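Town Tool Library Moves to Curbside Pickup

April 18, 2020

The Grasine Tool Library will begin lending again next week through a curbside pickup service, its board announced, after being closed to members since the middle of March.

Members will be able to reserve tools online or by phone and collect them from a table outside the side entrance on Dralteo Street. The building itself, including the shared workshop, will stay closed until further notice.

The library has 3,303 items on its shelves, from hand planes and pipe wrenches to pressure washers. Not all of them will be offered at first. Anything that needs a demonstration before it is lent, such as the larger table saws and the floor sander, is being held back for now.

Anqi Jiang, who manages the library, said requests started coming in within days of the closure. Most were for yard tools, followed by clamps, drills and sewing machines.

"People are at home and they are looking at the fence that has needed fixing for two years," Jiang said. "We had the tools sitting on the shelf and no way to hand them over. That was hard to explain to people on the phone."

Bench equipment is among the items members ask for most often. A bench vise is heavy and costs a fair amount to buy, and many households need one only for a weekend. The library will lend its portable vises under the new service, with a limit of one per household.
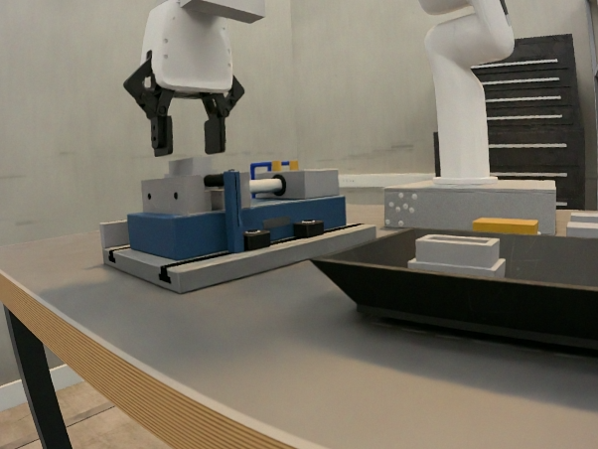 How pickup will work

Reservations open at noon each day for pickup the following day. Members choose a time slot and receive a confirmation by email. There will be 12 slots a day to begin with, and Jiang said more may be added if the first week goes smoothly.

At the chosen time, members should park in the side lot and stay in the car until their name is called. The tools will be set out on the table with a printed checklist. Members are asked to look over each item before leaving and to report missing parts by phone the same day.

Returned tools will go into a separate storage room and will not be lent again for three days. They will then be wiped down, oiled where needed and put back on the shelf. Cloth items, including tool bags and canvas drop sheets, are not being lent at all.

Loans will run for two weeks instead of one. Late fees have been dropped for the spring – anyone who still has a tool from before the closure can keep it until a return slot opens up.

Workshop classes on hold

All in-person classes are canceled through the end of the season. The library had 19 on the calendar, including its beginner course in furniture repair and an evening series on sharpening.

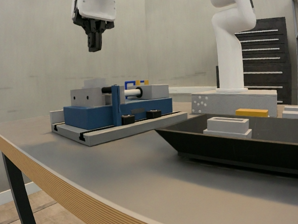 Members who have already paid can ask for a refund or move the fee to a later class. Roughly half have chosen to wait, Jiang said. The sharpening series may be offered as a set of short videos, though no date has been given.

The cost of the closure is still being worked out. Class fees normally cover the rent, and the landlord, Nultuvus Properties, has agreed to put off part of the payment until fall. A local hardware store, Lü & Daughters, has donated cleaning supplies and disposable gloves.

Annual membership remains $25, and current memberships will be extended by the length of the closure. Members do not need to do anything to receive the extension. New members can sign up by phone, with proof of address checked at the first pickup.

The phone line is open from 10 a.m. to 2 p.m. on weekdays. Callers who reach the answering machine should leave a name, a membership number and the tool they are looking for.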